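Gourlay Fold-Flat Craft Table by Zestik

I've had the Gourlay in my own back room since January, so I'm not exactly neutral here! It's the table I'd been hoping somebody would make for years: big enough to cut a full curtain drop on, but it folds down and slides behind the wardrobe when visitors come to stay.

Opened out, the top is 80 cm deep and there's room along the long side for a sewing machine and all the bits that end up next to it (pins, tea, more pins). The legs swing out from underneath and lock with a click. I was worried about wobble, as my last folding table shook like mad whenever I put my foot down on the pedal, but this one stays put even on my uneven floorboards.

We sell it in two finishes, Mulport oak and plain white. Mine's the oak. The oil finish does want a wipe over with a bit more oil every few months, and I'd put a mat down if you use a rotary cutter. White is easier to keep clean but shows every speck of thread, just so you know.

It's heavy, mind. Get a second pair of hands for the stairs if you're up a floor or more. The box comes with the feet, the Allen key and a spare set of leg bolts, and putting it together took me one evening with the radio on.
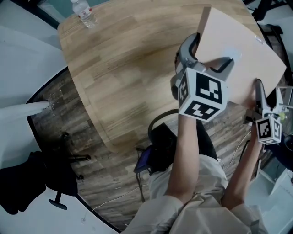 A large board on a wooden table, with plenty of elbow room needed.

Price is £868, delivered to the room you want it in on the mainland. If you'd like the whole Undbridge set (table, drawer unit, wall shelves and the tall stool) it's £2,399, and you can add the pieces one by one later if that's easier on the purse.

Guarantee: 2 years on the frame and hinges. Spare feet and bolts are always in stock, just drop us a line with your order number and which finish you have.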